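How I Collect Demonstrations for a Pick-and-Place Policy (Without Losing a Whole Weekend)
Posted 2021-03-12 in Robot Learning, Tutorials

I've had a bunch of emails since the gripper post, and nearly all of them ask the same thing: okay, the arm moves, now how do you get the examples into it? So let's do that one properly.

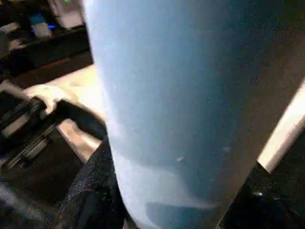 My first dataset was terrible, by the way. I sat down on a Saturday with a big pot of coffee, recorded 144 demonstrations of picking up a cup and putting it on a coaster, trained overnight, and got a policy that reached very confidently for a spot two inches to the left of every cup I owned. I'd recorded all of them with the cup in pretty much the same place, at the same time of day, with me making the same little wiggle before closing the fingers. The robot learned the wiggle beautifully!

What follows is the routine I've ended up with after throwing out that set and two more. It works for a small arm on an ordinary table with one person running it, and it gets easier with two.

What you need

An arm you can drive by hand somehow (a leader arm, a game controller, whatever you've got)
A camera at the wrist and, if you can manage it, a second one looking at the table from the side
A way to start and stop recording without taking your hands off the controls. I use a foot pedal.
A notebook. Paper. I'm serious about the paper.
Painter's tape
A handful of objects you don't mind dropping

My recording script is called Bado and I'll put a cleaned-up version online when it stops embarrassing me. Any logger will do as long as it saves the pictures and the joint positions against the same clock.

Step 1: Write down what the task is

One sentence, and make it boring. Mine for this round was "pick up the drinking thing and stand it inside the tape square." Then write down what counts as finished. Does it have to be upright? Do the fingers have to be open? Does the arm have to back away? I didn't decide this the first time, so half of my recordings ended with the arm still hanging onto the cup and half ended with it parked at home, and the policy would place the cup very nicely and then sort of hover there, unable to let go.

I end every episode the same way now: object standing, fingers open, arm lifted clear, one full second of holding still. The second of stillness feels silly when you're doing it. Do it anyway, because otherwise the last frames are all motion and the thing never learns to stop.

Step 2: Check your cameras before you check anything else

Plug everything in, open both streams side by side, and drive through the whole task once without recording. Watch the screen and not the table. Ask yourself whether you could do the job from those pictures alone, and if you couldn't, the policy can't either.

The wrist camera deserves extra care. It sits so close to whatever you're grabbing that a big object can fill most of the view by the time you're ready to close the fingers, and then there's not much left to steer by. A few things help:

Tilt the camera so you can see at least one fingertip when the gripper is open.
Lock the focus. Autofocus will hunt right at the moment of contact, every single time.
Lock the exposure too, with the lights set the way you'll have them for the session.
Take a still from each camera and save it as your reference. Before every session, compare.

That last one saved me in the fall. My wrist mount had slipped by a few degrees and I'd have recorded a whole afternoon with it crooked if I hadn't had the reference picture sitting there.

I also draw around the robot's base with a marker. If it gets bumped I can put it back.

Step 3: Plan where things go

This is the part I skipped with the coaster set, and it's the part that matters most. You want the starting positions spread over the whole area you care about, and people are really bad at being random. I'll swear I'm scattering things all over and then find out I've been using one comfortable corner.

So I tape a grid: 12 cells, four across and three deep, with little tabs of tape at the edges only so the camera isn't learning to follow blue lines. Then I make a list of cells in shuffled order and just work down it. For each cell I change one more thing, like which way a handle is facing, or whether there's something else nearby on the table.

Clutter is good, up to a point. I started with a perfectly clean table and the policy went to pieces the first time I left a screwdriver out. Now I leave some ordinary stuff in the background and move it between blocks. Don't go wild in the first session though. Get it working with a little mess and then add more.

Step 4: Practice until you're dull

Do ten or so throwaway runs before you keep any. You're going to be awkward at first, and awkward driving makes awkward data: long pauses while you think, overshooting, creeping up on the object from a weird side. The learner has no idea that you were thinking. It just sees that the right move, in that spot, was to stop for three seconds.

Pick one approach and stick with it. I always come in from the front, a little above the middle of the object, and close at the same speed. My friend Leif Kárason likes to swoop in from the side (he's much better at it than I am, it's annoying) and when we pooled our recordings for a project last July we got a policy that would start from the front, change its mind, and knock the cup over. Either style is fine. Just don't blend them in a small set.

Step 5: Record in blocks

I do 30 episodes and then I get up. That's my limit. After that I get sloppy and I can see it in the joint traces. For each episode:

1. Place the object in the next cell on the list.
2. Hands out of the way, arm at home.
3. Pedal down, wait for the beep.
4. Drive the task.
5. Hold still for the count of one.
6. Pedal down again.
7. Mark the notebook: cell, object, good or bad, anything odd.

The notebook line takes five seconds and it's the best thing in the whole process. "Slipped, regrasped." "Sun came out." "Phone rang." When something looks strange in training later, you'll have somewhere to look. I've tried typing notes and I always quit after one block. A pencil next to the pedal is just faster.

Working with a second person is lovely if you can get one. Tatiana Kopecký came over for the tumbler session and handled the table side while I drove, and we got through a block in half the time. Agree on your words first! We use "clear" for hands out and "go" for the pedal, and nobody says either one for any other reason. Keep your emergency stop within reach of the person whose hands are near the arm. Tatiana had it on her side of the table the whole session.

Step 6: Decide what to do with the bad ones

You'll drop things. Everybody asks me whether to delete those, and my answer is: it depends on how it ended. If I fumbled the grasp, opened up, backed off and got it on the second try, I keep it. Those recoveries are gold, and a set with none in it gives you a policy that has never seen trouble and has no clue what to do when the first grab misses.

If I dropped the thing on the floor, or hit the table, or the recording started late, it goes in a folder called "no" and doesn't get trained on. I don't delete it though. I had 11 in that folder by the end of the last round and a couple of them turned out handy for testing a failure detector.

I also record a few recoveries on purpose. Start with the gripper in a bad place, too far left or too low, and drive out of it. One or two per block is plenty.

Step 7: Look at what you got, the same day

Please don't wait. Play back every fifth episode at double speed, both cameras. You're looking for:

Dropped frames or a frozen stream
The two cameras drifting out of step
Episodes much longer or shorter than the others
Your own arm crossing the side camera's view while the robot is moving
Lighting that changed halfway through

Then plot the starting positions on a picture of the table. If there's a hole, go fill it. I missed the entire back right cell once because my list had printed with the last line chopped off.

Step 8: Train something small, then go back

You don't need the whole dataset before you train. After two blocks I run a quick, small model and try it on the arm, slowly, with my thumb on the stop. It's going to be bad. What you want to know is how it's bad. Does it reach for the wrong place, or does it get to the right place and close too early? Does it fail more in one corner? Write that down and let it pick your next block for you.

For my last round the trouble was wide objects. The policy was happy with narrow cups and closed too soon on anything fat, so the next block was all wide stuff and the problem mostly cleared up. I could have recorded another hundred narrow cups and gotten nowhere.

A few questions from the inbox

Charmaine Nkosi wrote to ask if she can mix old recordings with new ones after moving her camera. You can, but I'd keep them labeled and try training with and without the old batch. Mine did worse with it. Your mileage may vary, particularly if the move was tiny.

Lenka Procházka wanted to know about see-through objects. Ugh. I've had no luck with plain glass so far and I'm not going to pretend otherwise. Matte, solid-colored things are a much kinder place to start.

And a couple of you asked how many episodes is enough. I don't have a number for you. Add a block, test on the same 12 cells, write down the score, and stop when a new block quits helping.

Next time I'll go through the training side, including the config I use and the one setting I had wrong for a month. If you try this routine on your own arm, leave me a comment and tell me what object you're using!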